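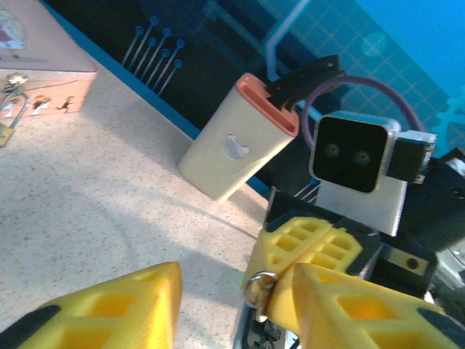
Coffret rose pêche en forme de petite valise, sur un plan clair moucheté.

Accueil Salles Mariages Projets soutenus Contact

Domaine de Cesberg — rapport d'avancement au fonds Lukura, novembre

La présente note rend compte de l'emploi de la subvention accordée pour l'ouverture du domaine aux mariages et réceptions. Les travaux de l'orangerie sont achevés, à l'exception de l'éclairage extérieur. La commission de sécurité a rendu un avis favorable, assorti de deux réserves relatives au balisage des issues côté jardin. Leur levée est attendue avant l'ouverture des réservations de printemps.
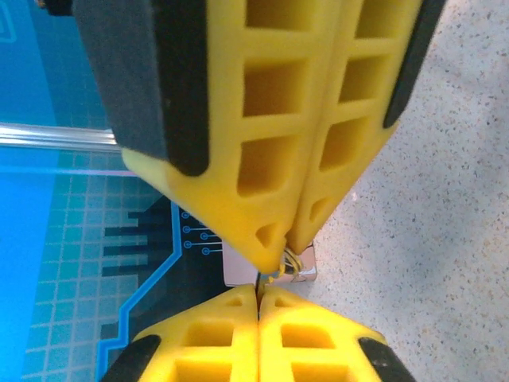

La grille tarifaire a été arrêtée. Elle prévoit une remise pouvant aller jusqu'à 20 % hors saison et un acompte de 15 % à la signature. Trois couples ont d'ores et déjà signé ; le traiteur Kwok assurera le service de ces premières réceptions. Le poste « mobilier » présente en revanche un dépassement, imputable au remplacement des tables rondes — le devis initial ne comprenait pas la livraison. 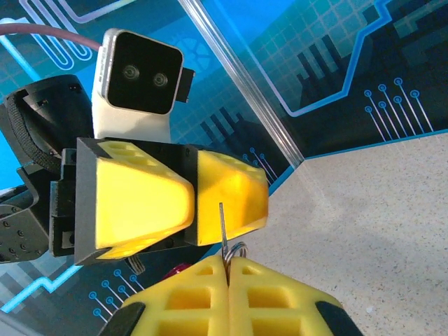

Modico fait observer que l'accès des fournisseurs par la cour basse demeure malaisé en soirée et demande que les horaires de démontage soient inscrits au contrat de location. Cette demande sera intégrée au modèle de contrat. Le solde de la subvention sera appelé à réception des factures d'éclairage.

Ce site utilise des cookies. Accepter Refuser

À lire aussi
Orangerie : calendrier des visites
Cérémonies laïques en plein air
Conditions de location des salles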